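Arte contemporáneo y espacio público
Apuntes de la sesión 4: participación, contrato y delegación

Estos apuntes recogen lo expuesto en clase y no sustituyen las lecturas. Los textos obligatorios están en la carpeta del curso, en el mismo orden en que se citan aquí. Quien faltó a la sesión anterior debería revisar primero la distinción entre obra situada y obra itinerante, que se da por sabida.

1. De qué hablamos cuando decimos participación

El término se usa en las hojas de sala con demasiada soltura. Se llama participativa a una pieza en la que el visitante aprieta un botón, a otra en la que un grupo de vecinos cocina durante una semana y a otra en la que varias personas cobran por estar de pie en un pasillo. Son tres situaciones distintas y conviene separarlas antes de discutir si una obra funciona.

En el curso usaremos tres palabras:

Activación. El público pone en marcha algo que ya está decidido. La forma de la pieza no cambia según quién intervenga.

Colaboración. Un grupo toma decisiones que afectan al resultado. Puede haber autoría compartida o no; eso depende del acuerdo previo y hay que leerlo.

Delegación. El artista encarga a otras personas la ejecución de una acción, con instrucciones escritas y normalmente con pago.

Las fronteras se mueven. Una colaboración puede terminar en delegación cuando el calendario aprieta y el artista empieza a repartir tareas. También ocurre al revés: personas contratadas para ejecutar una instrucción acaban modificándola, y el artista acepta el cambio. Al analizar una obra hay que indicar en qué momento del proceso estamos mirando.

2. La instrucción como material

Desde los años sesenta la instrucción escrita es un soporte artístico corriente. Una hoja con unas líneas mecanografiadas puede venderse, prestarse, archivarse y ejecutarse muchas veces. Lo que el museo conserva es el texto; lo que el visitante encuentra es una ejecución.

De aquí salen varios problemas prácticos que aparecen en cualquier departamento de registro:

a) Si la instrucción es ambigua, alguien la interpreta. Suele ser el equipo de montaje, que no firma.

b) Si la instrucción menciona un objeto que ya no se fabrica, hay que decidir si se sustituye o se busca una pieza antigua.

c) Si la ejecución requiere personas, la institución pasa a ser empleadora, directamente o a través de una empresa de servicios.

El punto c) es el que nos ocupa en esta unidad. En la primera generación de obras con instrucciones casi nunca se mencionaba el pago, porque las ejecutaban amigos o el propio artista. Cuando las piezas entran en colecciones públicas la situación es otra: hay horarios, turnos y seguros.

3. Caso de estudio: Oshima, de Shinji Maruyama

Trabajamos con la pieza Oshima, presentada en el centro de arte Odbridge. El dosier completo incluye la instrucción, el contrato tipo, la correspondencia con el centro y dos entrevistas. En clase solo vimos las tres primeras partes.

La instrucción ocupa media página. Pide que un grupo de 38 personas permanezca sentado en una sala sin ventanas durante una jornada laboral, con las pausas que marque la ley del lugar. No pueden leer ni usar el teléfono. Pueden hablar entre ellas. El público entra de uno en uno y se queda el tiempo que quiera. Al terminar la jornada, cada persona contratada recibe su salario en la misma sala, delante de quien esté presente.

Maruyama fija el pago por persona en 600 euros, cantidad que no puede rebajarse aunque la pieza se presente en un país con salarios más bajos. Esa cláusula fue la que más discusión produjo con Odbridge. El centro propuso ajustar la tarifa al convenio local y el artista se negó. Finalmente se redujo el número de días de exposición para cubrir el gasto, y la pieza se mostró durante 2 jornadas en lugar de las cuatro previstas.

Preguntas que surgieron en la sesión y que quedan abiertas:

Si el pago es parte visible de la obra, ¿la persona que cobra está actuando también en ese momento? ¿Debería pagarse ese tiempo?

¿Qué cambia si el visitante no sabe que las personas sentadas han sido contratadas? En la primera presentación no había cartela. En la segunda, el centro puso una a la entrada sin consultar al artista.

¿Puede una de las personas contratadas abandonar la sala? La instrucción no lo dice. El contrato sí: puede hacerlo en cualquier momento sin perder el salario. Maruyama sostiene en su correspondencia que el contrato no forma parte de la obra. La opinión mayoritaria en clase fue la contraria. 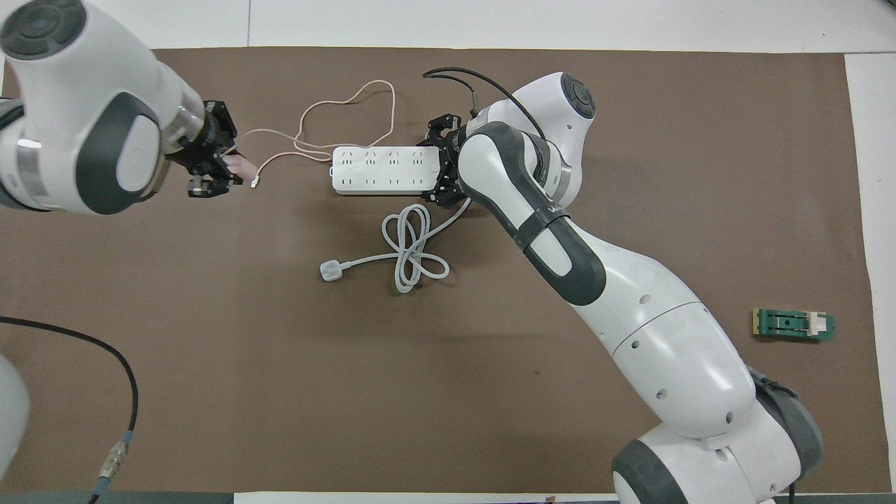

Dos brazos robóticos blancos y una regleta sobre un tapete marrón.

4. La crítica ética y sus límites

Buena parte de lo escrito sobre este tipo de piezas se organiza en dos bandos. Para unos, la obra repite la explotación que dice señalar y lo hace con dinero de una institución que sale beneficiada. Para otros, la incomodidad es el contenido y exigir a la obra un comportamiento correcto equivale a desactivarla.

El debate tiene poco recorrido si no se baja a los documentos. Se recomienda leer la pieza en cuatro planos y anotar por separado lo que se encuentra en cada uno:

Plano del encargo. Quién pide la obra, con qué presupuesto y en qué marco (bienal, colección, festival municipal).

Plano del contrato. Qué se acuerda con los participantes, en qué idioma, con cuánta antelación y quién lo firma.

Plano de la sala. Qué ve el público y qué información recibe antes, durante y después.

Plano de la circulación. Qué imágenes quedan, quién las vende, si los participantes aparecen identificados y si cobran por ello.

El cuarto plano suele olvidarse. En Oshima, la documentación fotográfica se vende en una edición pequeña a través de la galería Conden. El contrato de los participantes cede los derechos de imagen sin límite de tiempo, en una sola línea al final de la segunda hoja. Es posible que la parte económicamente más relevante del proyecto esté en esa línea.

5. Comparación con un encargo comunitario

Para contrastar vimos el proyecto del barrio de Dradholm, un encargo municipal sin autor único. Durante alrededor de un año, un grupo de residentes se reunió para decidir qué hacer con un solar. El resultado fue un muro bajo con asientos y un archivo sonoro. No hubo pago a los residentes. Sí lo hubo para las dos artistas que coordinaban, el estudio de arquitectura y la empresa constructora.

El proyecto recibió muy buena prensa y ninguna crítica ética de importancia. La comparación es útil por ese motivo. En una obra considerada agresiva, cada persona cobra una cantidad fija y puede irse cuando quiera. En una obra considerada generosa, los vecinos trabajan gratis durante meses y el Ayuntamiento utiliza su nombre en la memoria anual. Esto no convierte a la primera en mejor que la segunda. Los residentes de Dradholm decidieron algo sobre un lugar en el que siguen viviendo, y las personas sentadas en Odbridge no decidieron nada.

Varios estudiantes señalaron que el tiempo no remunerado de los vecinos puede entenderse como vida asociativa y no como trabajo. Es una objeción seria. El criterio propuesto en clase fue mirar quién fija el horario: las primeras reuniones las convocaban los propios residentes; a partir de junio las convocó el área de Cultura, con orden del día cerrado.

6. Vocabulario mínimo

Antagonismo: conflicto entre posiciones que la obra no resuelve ni disimula. No es sinónimo de provocación.

Cartela: texto breve junto a la obra. En piezas con personas, su ausencia también es una decisión.

Performance delegada: acción ejecutada por terceros según indicaciones del artista.

Protocolo de reactivación: documento que fija cómo volver a presentar una obra efímera. Debe incluir las condiciones laborales si intervienen personas.

Remanente: lo que queda después de la acción y puede exponerse o venderse.

7. Trabajo escrito

Entrega: 6 de marzo de 2026, en la plataforma, en formato PDF. No se aceptan envíos por correo.

Se pide el análisis de una obra con participantes remunerados o no remunerados, elegida por cada estudiante. No se puede elegir Oshima ni el proyecto de Dradholm. El texto debe aplicar los cuatro planos del apartado 4 e indicar de qué documento procede cada dato. Si un documento no está disponible, se dice así y se explica qué gestiones se hicieron para conseguirlo.

Extensión máxima: cinco páginas, sin contar bibliografía ni anexos. Las citas largas van sangradas. Los contratos y las instrucciones se reproducen en anexo, con los datos personales tachados.

Se valorará la precisión en el uso del vocabulario y la lectura de las fuentes. La opinión personal sobre la obra puede aparecer, pero en un apartado propio y al final.

8. Para la próxima sesión

Leer el capítulo sobre públicos involuntarios y la segunda entrevista con Maruyama, que contradice en dos puntos lo que afirma en su correspondencia con el centro. Traer localizados ambos pasajes. El grupo de la tarde debe traer además la lista provisional de obras elegidas para el trabajo escrito.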